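Skasden Housing Office: Questions About Painted and Coated Surfaces

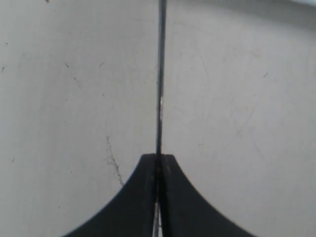
Which finishes are used in Skasden homes?
Door handles, railings and window fittings in all 2,539 homes are supplied in white, gray or matte black. The color is set for each building and cannot be changed on request. Matte black hides fingerprints fairly well, but small pale marks stand out on it, like the few light flecks near the middle of the picture. Residents may wipe such marks with a soft cloth and plain water.

May I use a cleaning spray?
Please use only mild dish soap. Products that contain bleach or grit will dull the coating, and the cost of repair may be charged to the household.

How do I report chipped paint?
Write to Nermina Krasniqi at the Vitevmont office, giving your building, door number and the room concerned. Requests received before noon are recorded the same day.

How long does repainting take?
Most work is completed within eight weeks of the report. Outdoor railings are painted from March onward and receive two coats — please keep hands and laundry away from them until the notice is taken down.

May I paint the fittings myself?
No. Interior walls may be painted with written consent, but fittings remain the property of Skasden. Residents of the Indari building should also read their separate house rules.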